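Flustari Refurbished Office Tower, Velham range
Item no. 3722

If you've been nursing along a tired old computer at home, do have a look at our Velham towers, which we've been getting ready for new homes here in Trivville since August. They're good solid machines for letters, photos and a bit of shopping!
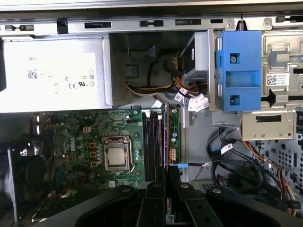

Every order comes with a 9 month guarantee, a mains lead and Laurențiu Hodoroagă's handy setting-up leaflet (large print if you ask). 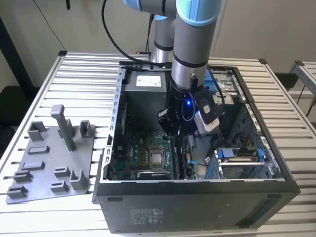
Delivery is free within 40 miles, and we'll happily take your old one away too. Do ring first if you'd like to collect.

Page updated 2/19/19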